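Sarketti Wants $269 for a Scarf Ring

Menswear label Sarketti has put its first scarf ring on sale, a plain metal loop that the company says will "retire the knot." It costs $269. The scarf is extra.

The ring comes in 2 finishes and was designed with Stuveton, the small metal shop that also makes the brand's cuff links. Sarketti says the first run is limited to 400 pieces, each one numbered inside the band. A second run is planned for April, so how limited the first one is depends on how you feel about waiting.
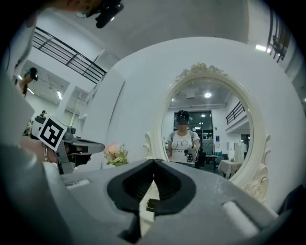

Scarf rings are an old idea, and they have mostly been sold to women, often from a bowl next to the register. Sarketti is betting that men will pay a lot more if the word "hardware" shows up enough times in the product notes. It appears in nearly every line. The company also says the ring takes seconds to put on and needs no mirror, which is a big promise for something worn right under the chin. Most of us will still want a look in the glass first, even if the only one in the house is an oval in a white frame with a scrollwork crest on top. A ring that slips half an inch to the side looks like a mistake, and thick wool slips.

Then there is the fit. The opening suits silk and thin cotton, by the brand's own size chart. Anything heavier needs the wide version, due later at a price Sarketti has not given. 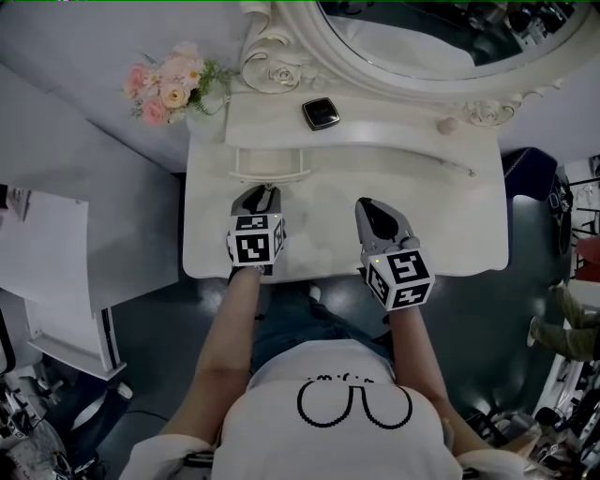
Þröstur Briem
Menswear Reporter

Sarketti points to a waiting list of 2,514 names as proof that men want this. Signing up was free and came with a discount code for the online store, so the number says more about the code. The company would not say how many of those people have ordered.

Rival label Tanasarn dropped its own scarf ring after one season, and the Sondemwood stores that carried it marked it down twice. Sarketti says its version is heavier and better made. That may be so - it is still a ring for a scarf, and a simple loop knot costs nothing.

Orders are open now on the Sarketti site. Sale items and numbered pieces cannot be returned.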